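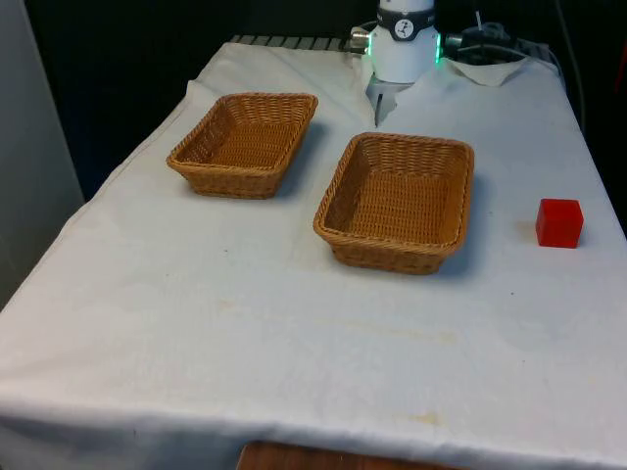 Figure 5.1 The two-basket exercise: a cube, two wicker baskets and a covered table.

Chapter 5
Teaching by Demonstration

Chapter aims
After working through this chapter, the reader should be able to:
– explain what is meant by a demonstration, an episode and a reset;
– compare hand guiding with remote control as ways of showing a task;
– set up a small tabletop task and write clear rules for it;
– decide which episodes should be kept and which should be set aside.

5.1 Introduction

In the earlier chapters the movement of the arm was written out in full by a programmer. Each position was measured, entered and checked, and the arm then repeated the same path until it was told to stop. Such a method serves well where every part arrives in the same place. It serves poorly where the parts are put down by people, who seldom put anything down in the same place twice.

Teaching by demonstration begins from the other end. A person moves the arm through the task, and the positions of the joints and the state of the gripper are recorded along the way, often together with camera pictures. When enough of these recordings have been gathered, a control program is fitted to them. The programmer no longer writes the path, but a good deal of careful work remains, most of it done before the first recording is made.

The exercise used throughout this chapter is a plain one. A small red cube is to be picked up from a table and placed in one of two woven baskets. The task can be learned by a new operator in a morning, yet it raises nearly all the questions met in larger projects: where the objects may start, how the gripper should approach, what counts as success, and who decides.

5.2 Terms used in this chapter

Demonstration. One showing of the task by a person, from the agreed starting state to the agreed finishing state.

Episode. The record of one demonstration, with every reading stored against a common clock.

Operator. The person who moves the arm, whether by hand or from a distance.

Reset. The return of the arm and the objects to a permitted starting state. A reset is not part of the episode and should not be recorded within it.

Starting layout. The positions of all the objects at the moment recording begins.

5.3 Preparing the table

A light, plain covering makes a small coloured object easy to find in the camera pictures. The covering need not be perfectly flat or spotless, but it should not be changed halfway through a set of recordings. Where it must be changed, the change is entered in the log and a new set is begun.

Baskets with low sides are preferred for first exercises. A deep container asks the operator to judge height with great care, and new operators tend to release the object too early or to press it against the base. Two baskets are used so that the task contains a choice. The log sheet must state which basket is intended, and the wording must hold good from every camera position. "Left" and "right" are poor terms for this purpose, as the basket on the left of one picture may stand elsewhere in another. At the Achterberg training centre the baskets are called A and B, and the letters are marked on a plan of the table kept beside the log.

Starting layouts should be varied on purpose. If the cube always begins at the same spot, the finished program will learn to reach for the spot. The plan of the table is divided into zones, and the cube is moved to a fresh zone after each group of episodes. Zones near the front edge are often left out by new staff, who find them awkward to reach, and the gap shows later as a weakness in the program. 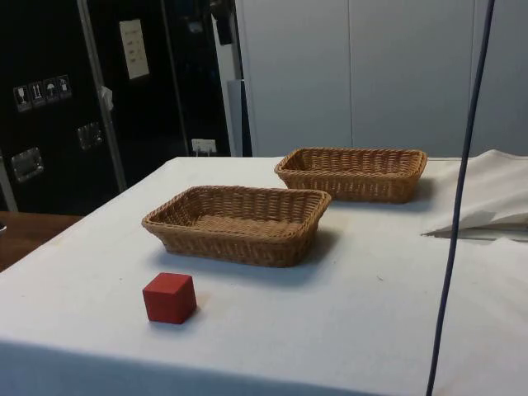
5.4 Two ways of showing a task

5.4.1 Hand guiding

In hand guiding, the operator takes hold of the arm and leads it through the movement. The motors are set so that the arm carries its own weight and yields to a light push. The method needs little extra equipment, and the operator can feel at once when the gripper meets the table.

Its chief drawback is that the operator stands within the working area. Hands and sleeves enter the camera pictures, and they will be absent when the program later runs alone. Hand guiding is also tiring over a long session, and tired operators make short, jerky corrections.

5.4.2 Remote control

In remote control, the operator stands or sits apart from the arm and moves it by means of a joystick, a hand-held controller or a second, smaller arm which the first one copies. The working area stays clear, and the pictures resemble those the program will receive in use.

The cost is a loss of touch. Unless the equipment returns some sense of force, the operator must judge contact by eye. The final approach to the cube should therefore be made slowly and from directly above, with the fingers open, and the grip should not be closed until their position on both sides has been checked.

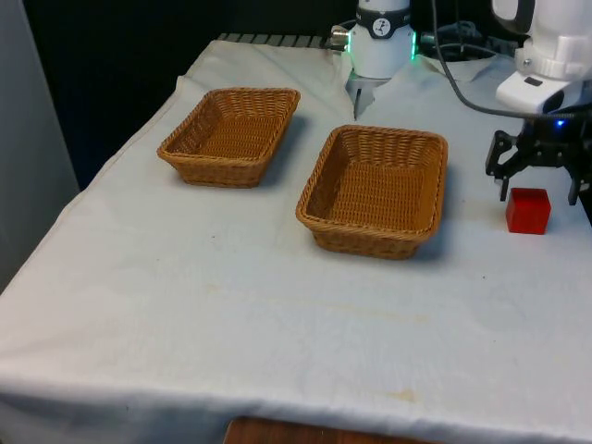 Figure 5.2 The black gripper at the cube, with both baskets empty.

5.5 Case study: the Nusard set

The Nusard project set out to record 1000 usable episodes of the two-basket exercise by remote control. Azucena Mendoza planned the layouts and Eliseo Manríquez trained the operators, 18 in all. Recording began in February and produced 2000 episodes. On review, 987 were kept.

The reviewers had expected dropped cubes to be the main cause of loss. Most of the rejected episodes in fact showed a successful placement, but had been started before the reset was complete, so that the first seconds held movement belonging to the previous attempt. Manríquez changed the training as a result. Each operator now completes 100 practice resets before recording anything, and says "ready" aloud before the recording is started – a habit the operators at first found tiresome.

Mendoza also asked that failed grips be kept in a separate folder with a short note on each. They were left out of the first program and were used later to test whether a failed grip could be recognised from the gripper readings alone. Section 5.8 returns to this question.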